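Demonstration collection (robot learning)
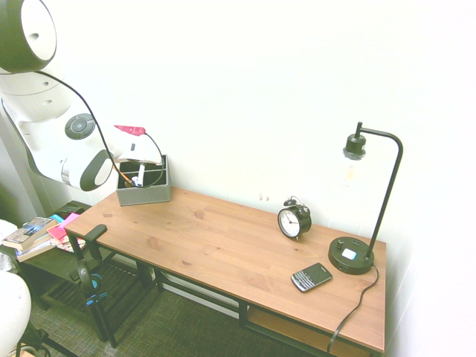
A robot arm over a storage caddy during desk-tidying work. An alarm clock, a phone with a keyboard and a desk lamp share the desktop.

Demonstration collection is the recording of example task performances for use in training a robot control policy. Each recorded performance is called an episode or demonstration. An episode normally holds one or more video streams, the joint positions of the arm, the state of the gripper, and the commands sent at each time step. The method is used mainly with imitation learning, in which a model is fitted to reproduce the recorded commands from the recorded observations.

Methods

In teleoperation, a person drives the arm from a distance with a handheld controller, a leader arm or a 3D mouse. In kinesthetic teaching, the person takes hold of the arm and moves it directly. Kinesthetic teaching needs less equipment, but the person's hands and body often enter the camera view, and the recorded motion may include forces that the arm could not sense or repeat. A third approach uses a handheld gripper with a camera attached and no arm at all. Episodes made this way must later be mapped onto the joints of a particular robot.

Recording setup

Most setups combine a fixed camera with a view of the whole work area and a smaller camera near the gripper. The fixed camera gives the layout; the near camera gives detail at the moment of contact. All streams are stamped against a common clock. Offsets between video and joint data are a common source of error, and a policy trained on misaligned data tends to close the gripper early or late.

Cable routing affects data quality. A cable that hangs near the gripper can touch objects or block the near camera, and its position changes as the arm turns.

Scene variation

Policies trained on a single layout often fail when objects are moved. Collectors therefore change object positions, lighting and background items between episodes. Household objects that play no part in the task, known as distractors, are left in view on purpose. Furniture is generally kept in place within a session and changed between sessions.

The Saltthorpe protocol, drawn up by Siv Haugen and Deming Zhong, divides a tabletop into 4 zones and requires the target object to start in each zone equally often. It specifies 11 tabletop tasks, among them placing a pen in a container and turning a clock to face a given side. The first release contained more than 600 episodes. Later users noted that the zones nearest the arm's base were over-represented in successful episodes -- an effect of reach limits, which the protocol did not at first correct for.

Labeling and filtering

Episodes are marked as success, failure or partial. Under the Saltthorpe protocol, 2 reviewers label each episode separately, and disagreements are set aside. Failed episodes are kept in some datasets to train success detectors. Long pauses at the start and end are usually trimmed. Pauses in the middle are harder to treat, as they may reflect either operator hesitation or a needed wait.

File formats

Naltero stores each episode as a folder of video files with a separate table of joint data. Fornar packs all streams into one file. Conversion between the two loses the per-frame camera settings.

See also

Imitation learning
Teleoperation
Behavior cloning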